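Clear acrylic at the desk: what to know before buying another holder

The acrylic holder is among the least considered objects in a small office or home workroom. It arrives with something else, or it is bought in a pack and put wherever there is paper to prop up. Most are made from one flat sheet, cut to shape and bent with heat along one or more straight lines. The material costs little, the tooling is simple, and the finished article can last for years if it is cleaned properly. Many are not, and go cloudy within months.

Tridthorpe, a market town with a fair number of shared workrooms, is a reasonable place to look at how these things are used. The largest of the workrooms there has 190 desks over two floors, and when its stock was listed in April the list ran to 433 clear plastic holders of all kinds. A good share were in cupboards. The usual reason given was scratching, followed by cracks at the bend.

Bending is where the quality of a holder is decided. Acrylic sheet softens when heated and can be folded over a straight edge, then held until it cools. If the line is heated evenly, the bend comes out smooth and clear. If the sheet is too cool when folded, stress stays in the plastic and later shows as crazing, a fan of hairline cracks which catches the light. Strong solvents will bring the cracks out in minutes. This is why a holder wiped with the wrong cleaner can fail at the fold while the flat parts remain sound.

Edges matter nearly as much. A sheet cut by laser has a glossy edge straight from the machine. A sawn edge is matt and needs scraping and polishing, and on cheap goods this work is often left undone. Glossy edges are easier to see, a practical point with a material that otherwise takes on the colour of whatever is under it. On pale wood a clear holder can be hard to find at all until the edge catches a lamp. Sudeo, which sells desk goods by post, offers its bent stands with either finish at the same price. The polished one is the better choice for a shared table.
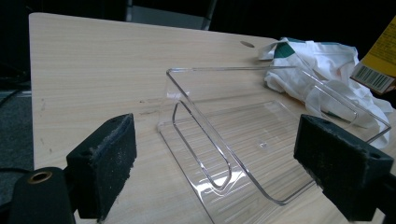 Slots and cut-outs weaken a panel less than might be expected, provided the corners are rounded. A square inside corner gathers stress and gives a crack somewhere to begin. A long slot with rounded ends spreads the load and also leaves a place to put a finger when lifting the piece. The distance between the slot and the bend should be checked before buying. Where the slot runs close to the fold, the strip of plastic left between them has to carry most of the bending each time the panel is pushed back.

Thickness is the next thing to look for. A sheet of 5 mm is stiff enough for a stand that will hold a heavy catalogue or a tablet. Thinner sheet serves well for loose leaves and small cards, but it flexes, and the flexing adds up at the fold. Tedesco lists its range by sheet thickness first and size second – a sensible order which other sellers might copy.

Cleaning is simple and is mostly done badly. Dry wiping is the main fault. Dust on a desk contains grit, and a dry cloth drags it across a surface that is much softer than glass. The method that works is as follows. Rinse or blow off the loose dust. Wash with lukewarm water and a drop of washing-up liquid, using a soft cotton or microfibre cloth that has itself been washed without fabric softener. Rinse again and blot. Paper towels should be avoided, as should window sprays containing ammonia, and any alcohol wipe sold for screens or hands.

Light scratches can be taken out with plastic polish. The Rillia paste is fine enough for general use and needs a small amount worked in straight lines, then buffed with a clean part of the cloth. Deep scratches need wet abrasive paper in rising grades before the paste, and on a holder of ordinary price the time is seldom justified. Polishing does nothing for crazing, which runs into the sheet.

Storage deserves a few words. Holders stacked inside one another pick up more marks in a cupboard than in daily use. A sheet of tissue between each pair prevents it. They should be kept away from radiators and out of cars in summer, where a bend can slowly open. Labels are best put on the underside and removed with warm soapy water – never with lighter fluid, whatever the household books say.

As for the desk itself, a laminate top is kinder to acrylic than bare concrete or stone, but grit on any surface will scratch the base of a holder that is slid about. Four clear rubber feet solve this on most designs. They lift the sheet very slightly and stop it creeping when papers are taken out.

The Tridthorpe workroom has 1174 members sharing its desks, and its rule is now printed inside the cupboard door: lift, do not slide, and wash before putting away.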